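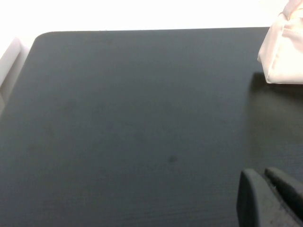

How to Vote From Overseas Without Losing Your Mind (or Your Ballot)

I've been voting from abroad for 15 years now and I still get a little nervous every time, so if you're staring at a form and wondering what on earth "jurisdiction" means in your case, you're in good company. I wrote this up after helping my friend Lowri Rowlands through her first overseas ballot over two very long phone calls. She said I should put it somewhere so I wouldn't have to say it all again. So, Lowri, it's up!

One note before we start: I'm a regular voter who has done this a lot. I'm no lawyer and I don't work for an election office. Rules differ from state to state and they do change, so when your local election office says one thing and I say another, go with them.

Step 1: Figure out where you vote

For most of us this is the last place we lived in the US before we left. It doesn't matter that you sold the house, or that your old apartment building is a parking lot now (mine is, and it still feels odd to write that address down every year). That's your voting residence, and it decides which local office handles your ballot and which races you get.

Dig out the full street address with the zip code. If you can't remember the apartment number, try old tax returns or a bank statement. I found mine on a magazine label stuck inside a cookbook.

Never lived in the States? If you're a citizen who was born abroad, a lot of states let you use a parent's last address, but some don't. Check with the state before you fill anything out.

Step 2: Fill out the postcard application

The form you want is the Federal Post Card Application, or FPCA. It registers you and asks for your ballot at the same time, and yes, you should send in a fresh one every year. People skip this. They voted once from overseas and assume the ballots will keep coming forever, and then it's October and they're writing me panicky emails.

A few spots where folks trip up:

Your name. Use the name you're registered under. If you got married or changed it since you last voted, put the old one in the box for previous names.

Your ID number. Most states want a state driver's license number or the last four digits of your Social Security number. Your foreign license won't do it.

How you get your ballot. You can choose mail, or email or online. Pick email or online if you possibly can! It gets you a blank ballot in a fraction of the time, and you don't have to trust two postal systems with it.

Your intent to return. There's a question about whether you plan to come back to the US. Read the choices slowly, as in some states your answer affects whether you can vote in state and local races or just federal ones. If you're truly unsure, you can say so.

The signature. Sign with a pen, on paper, and try to make it look like your signature. Mine had drifted into a squiggle over the years, and one time my clerk's office wrote to ask about it.

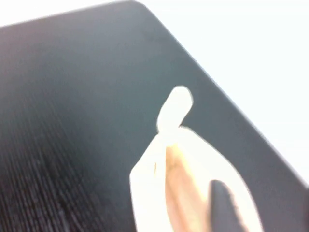
Step 3: Send it in, then check on it

Some states let you email the signed form, some take a fax (I know), and some want the paper original in the mail. Look up your own state's rules and follow them to the letter. If you're emailing, scan the form or take a picture of it in good light, and put your full name and the word FPCA in the subject line.

Then wait 7 business days and check your status on your state's voter lookup page. If nothing shows up, write to the office. Be nice! These are usually small offices with a stack of forms and a phone that won't stop ringing, and I've had nothing but kind answers from mine.

Step 4: Mark your ballot and get it back

For a November general election, your ballot should go out at least 45 days ahead if your request was in on time, which puts it in your inbox or mailbox in the second half of September. Put a reminder in your calendar. Check your spam folder too, because that's where mine landed last time, right under an ad for garden hoses.

Read the instructions that come with it all the way through before you pick up the pen. There may be a separate oath or cover sheet to sign, and a ballot without it can be thrown out. Some states also want a witness. Black or blue ink, fill in the ovals completely, no little notes in the margin.

If it has to go back on paper, mail it as early as you can stand to. I pay for tracking. Ulises Navarrete, who votes in the same county as me, takes his to the embassy when he's in town anyway, and that works fine too, though you should ask them about drop-off hours and timing first.

Step 5: If the ballot never comes

Don't sit there hoping. There's a backup called the Federal Write-In Absentee Ballot, and it's meant for people who asked for their ballot on time and didn't get it. You print it, write in your choices, sign it and send it. If your real ballot then shows up, fill that one out and send it as well. The office will count only one of them.

I've used the backup once. It took me about 2 hours, mostly because I insisted on looking up how to spell everybody's name.

Stuff to keep in one folder

A copy of your signed FPCA, the email address and phone number of your local election office, your tracking receipt, and a copy of whatever confirmation you get back. Next January you pull out the folder, copy last year's answers onto a new form, double-check that your mailing address is still right, and you're done before your coffee gets cold.

If you get stuck on the FPCA, leave a comment with your state and I'll try to point you to the right page. Please don't post your Social Security digits in there. Somebody did last time and I had to go delete it at midnight.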